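Holuvari build log: the fingers finally behave

Posted Sunday, December 3, 2023

So the gripper is together again, and this time I think it might stay that way for longer than a weekend. If you've been following along since February you know the thing has been in pieces on one surface or another for most of the year, and a few of you have written to ask if I gave up. I didn't! I moved apartments, I ran out of the right screws, and then I spent a silly amount of time on a handle that I ended up throwing in the scrap bin.

For anyone new: Holuvari is my hand-held gripper. You hold it, you squeeze, the fingers close, and a camera on top records what the fingers are doing. The plan is to collect enough of my own clumsy pick-and-place attempts to train a small arm later on. The arm is its own post (it's sitting in a box under my bed and I'm trying not to look at it).

First, the fingers. My old ones were flat and hard, printed in one piece, and they were great at holding a block of wood and terrible at everything else. Masaru Kubo, who has the bench next to mine at the Druninthorpe workshop, looked at them once and said they looked like salad tongs. He had a point. Salad would have been an improvement on some of the stuff I was dropping.

The new setup has orange fin-shaped pads with slats running across them, and if you've ever printed one of these you know the slats are the whole trick. Push on the side of the fin and it curls toward whatever you're pushing with. I printed them in a soft flexible filament, and oh boy, the stringing. My first pair looked like they'd been left in an attic. Drying the filament helped a lot, and slowing the printer down helped even more, to the point where a single fin was an overnight job. I lost 4 of them before I got a pair I liked.

Then there are the black mounting blocks. Each one has a small square tag on it, the black-and-white kind, so the software can look at the video and work out how far open the fingers are. I had them stuck down with double-sided tape in the last version and one of them crept sideways over a couple of evenings. The numbers coming out said my gripper was closed when it was wide open, and I went through two days of code looking for the bug before Raili Kauppinen picked the thing up and slid the tag back and forth with her thumbnail. Thanks, Raili. They're glued now.

I've been doing my practice grabs at the big table with whatever is lying around. Soft stuff is where I wanted to see a difference, so I went for a padded green fabric piece with pale piping along the edge. The old fingers would have pinched one corner and let the rest flop. With the new ones I can get a decent hold on it, and I've done it so many times now that my hand cramps up in a very particular spot under the thumb.

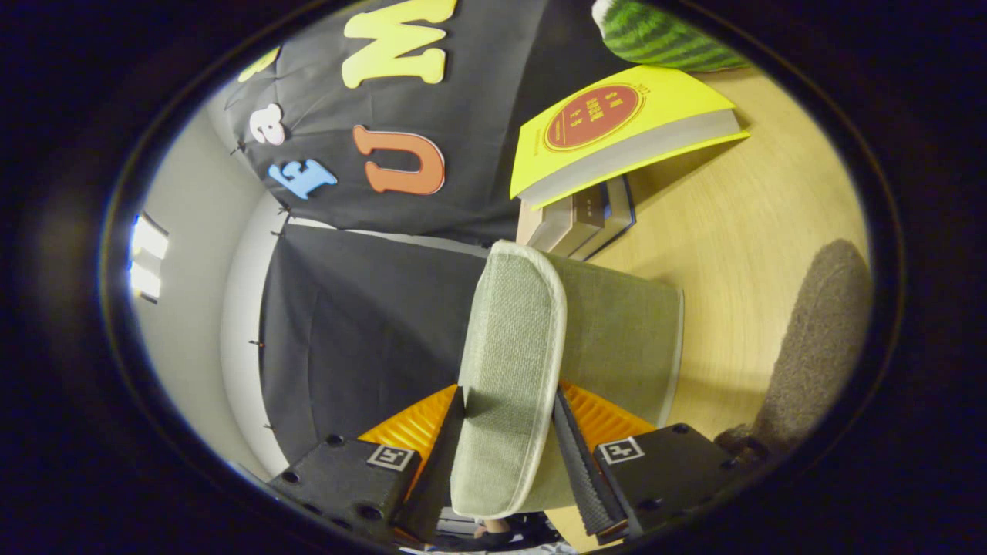
What I changed on the handle

Okay, so the hand cramp. The trigger was too far forward. I have small hands, and I designed the first handle by measuring a cordless drill, and a cordless drill is apparently made for somebody with fingers like breadsticks. Euan Tosh tried it and thought it was perfect, so there you go.

I pulled the trigger back, rounded off the part that sits in the palm, and took out a return spring that was way too stiff. That last bit made the biggest difference by far. I'd picked that spring out of a mixed bag and never questioned it, and every single squeeze for months had been a tiny workout. The replacement is a lot lighter, and it still opens the fingers all the way when I let go, provided the slide is clean. If it isn't clean, it sort of sighs open. I wipe it down and move on.

Weight is still not great. The whole thing with the camera on comes out to around 700 grams, which doesn't sound like a lot until you've held it out in front of you for a full session. Ishbel Jardine suggested hanging it from the ceiling on one of those retractable tool balancers, and I'm tempted, but then I'd only be able to record directly under one hook. For now I just take breaks and eat a cookie.

The recording side

I have 1340 clips so far. A lot of them are bad! The early ones have me talking over the whole thing, and there's a big batch where I forgot to lock the exposure, so the brightness jumps every time I swing past the window. I haven't deleted those yet. Brittany Ouellet thinks I should keep them in and see if they help, and she has done much more of this than I have, so they're living in a folder called "maybe" until I make up my mind.

The sorting script is called Avier, and yes, I name my scripts, leave me alone. It goes through each clip, checks that it can find both tags, and dumps anything where a tag goes missing for too long. It used to choke on strong glare. I swapped the glossy tags for ones printed on plain matte paper and that complaint has almost dried up. Cheap fix, wish I'd tried it in the spring.

One thing I still can't get right is the start of each clip. I press record, pick the gripper up, wander over to the table, and all that wandering ends up in the data. Trimming by hand is awful. My current idea is to squeeze the trigger twice quickly when I'm ready and have Avier look for the double squeeze. I tried it on a handful of clips and it found most of them, though it also decided that one nervous fumble with a sock was a start signal.

Stuff I still need to do

The cable needs a proper clip, it keeps drifting down by my wrist. I want to print a spare pair of fins while I still remember which settings worked (they're on a sticky note, the sticky note is on the printer, please don't anybody clean the printer). And I owe Masaru a roll of filament.

A few people asked for the finger files. I'll put them up once I've fixed the screw holes on the left block, which are a hair too tight and need a drill run through them before anything fits. If you can't wait and don't mind a bit of drilling, leave a comment and I'll send them over as they are.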